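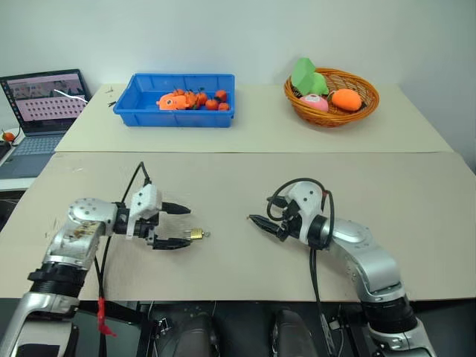
One gripper holds a small padlock while the other points toward it from the right.

I love a good failure report, and the best one I read all spring came from the bench team at Brestero in April. Their two-armed setup had been passing small metal objects from the left gripper to the right for most of an afternoon. Then the handover stalled. The right hand closed, the left hand opened, and the padlock dropped onto the table. The software logged a success and started the next cycle with both hands empty.

It ran that way for 12 cycles before a person looked up.

Plenty of people shrugged at this. Nothing broke, and a padlock is cheap. I think it is one of the most useful faults a lab can have, and I wish more of them were published in full, with the boring parts left in!

Look at what the team found once they started digging. The right gripper judged its hold by how far the fingers had closed. A cable on that arm had worked its way tight over the afternoon, and at one wrist angle it tugged hard enough to stop the fingers short. They stopped at very nearly the width of a padlock body. So the controller saw a believable number, decided it had the lock, and told the other side to let go. A perfectly ordinary cable had been giving evidence — and the machine took its word.

The fix took two changes. They rerouted the cable with more slack at the wrist, and they added a short tug before release: the receiving hand pulls back 3 millimeters, and the giving hand has to feel that pull before it opens. I find this wonderful. It is what you do when you hand a friend a full mug of coffee, and it costs less than a second.

My argument is that the tug should be standard in every handover routine, from student benches up to the packing cells that Flendar installs. The usual objection is speed. On a line that does thousands of transfers a shift, every added pause gets questioned, and I understand that. But a dropped padlock is the gentle version. Put a blade or a glass vial in those fingers and the same silent mistake lands near somebody's hands, because the person who walks over to pick it up is walking toward two arms that believe everything is fine.

That last point deserves far more attention than it gets. Brestero's report gives it one paragraph out of 16 pages. An arm that faults and stops is annoying but safe to approach. An arm that is wrong and still moving gives you no warning at all. If I could add one rule, it would be that an unconfirmed handover stops both arms, and stays stopped until a person clears it.

The team says it will rerun the whole afternoon with the tug in place and the old cable route put back on purpose. I can't wait to read that one.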